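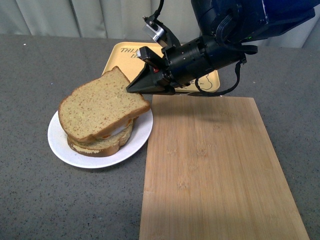 Trastcombe Shared Kitchen, users meeting
March 14, 2024
Minutes taken by Tshepo Masilela, typed up same night, corrections to me please

Present: So-ying Su (chair), Tshepo Masilela, both Sarka bakery people, Dolores from the after-school lunches, the soup group, two from Chuang catering (left early, after item 4). Apologies from the Rarkum office, who sent a note, see item 6.

1. Last minutes
From November. Approved. One fix, the fridge on the left was the one repaired, minutes said right.

2. Sandwich lunches
Main item, took most of the night. So-ying wants one way of making up the lunches so whoever is on shift can step in. At the moment everyone does it their own way and the counter fills up by 10.

Agreed for now:
- plate goes down first, board next to it, cutting happens on the board and not on the plate
- sandwiches closed properly before they go out. Top slice square on the bottom one. Dolores says kids pick it apart if it's crooked
- filling to the edges. Complaints about dry corners, mostly the cheese ones
- whole grain stays the default bread. White only if asked for on the sheet

Long talk on crusts. Sarka against cutting them off (waste, and they bake the bread). Dolores says the little ones leave them. Vote: crusts stay on, 3 against. Dolores can trim for her own group if she takes the trimmings to the soup people for croutons. Soup people happy with that.

Halves or whole? Not settled. Triangles take longer. Try halves until next meeting and see.

3. Boards
The bamboo boards are not to go in the dishwasher. Said this before. One has split along the grain and has been thrown out. Wash by hand, wipe, stand on edge to dry, not flat on the counter becuase the underside stays damp.

Bamboo for bread and dry things only. Raw meat on the plastic ones in the low cupboard. Chuang asked could they bring their own boards, yes, if marked and taken home again.

Oil for the boards: Tshepo to buy. So-ying has a half bottle at home, will bring that in meantime.

4. Plates and trays
Round white plates are going missing. Some have been found in the upstairs office, some nobody knows. Anyone taking lunch out of the kitchen to use the paper ones. So-ying will put a note on the door.

Trays. General feeling is too many on the counter when people are trying to work. Put back in the rack when empty. Trays with writing on are to be left as they are until the group that wrote on them has been asked. Chuang had one scrubbed clean by somebody and lost a whole order list. Kitchen marker is running out, add to shopping.

Chuang left here.

5. Counter
Gray counter shows nothing, so people think it's clean when it isn't. Crumbs in the speckle. Sarka found jam on it by putting a sleeve in it. Agreed: wipe down, then run a hand over it, then wipe again if needed. Spray bottle lives by the sink and not on the windowsill.

Cloths: blue for counter, the old striped ones for the floor. Someone mixed them up again, not saying who. New hooks would help. Tshepo has hooks.

Discussed keeping the middle stretch of counter free for assembling and having bread delivered to the side table instead. Sarka ok with this provided the table isn't full of coats. Coats to go on the coat pegs.

6. Money
Note from Rarkum read out. Balance is 527 dollars after the fridge bill. So-ying thought it would be less. Asked for: new bread knife, two plastic boards, stack of plates to replace the lost ones. Bread knife approved now as the old one tears the loaf more than it cuts it. Plates wait until we've looked upstairs properly. Boards, get a price first.

Soup group asked about a second ladle. Yes, fine.

7. Lunch numbers
Dolores needs 12 extra lunches a day over the school break. Sarka can do the loaves with a days notice. Sign-up sheet for the extra shift on the fridge door, please put your actual name and not initials, we have two T.M.s now.

Allergies list is out of date. Dolores to redo it and tape it inside the cupboard where the bread is kept. No nut spreads at all during school break, all groups, including after hours.

8. Anything else
- Back window sticks. Don't force it.
- Someone left a slow cooker. Grey lid. Going to charity if not collected.
- Sarka offered to show people how to slice a loaf evenly. Several takers. Date to be fixed, So-ying to email.
- Bin lid, still broken, third time raised. Tshepo to look at it when doing the hooks

Actions
So-ying: door note re plates, board oil, email about slicing
Tshepo: hooks, bin lid, buy oil, marker, ladle, bread knife
Dolores: allergy list, sign-up sheet
Sarka: extra loaves, confirm delivery to side table
All: look for plates

Closed early for once. Next meeting same room, date by email.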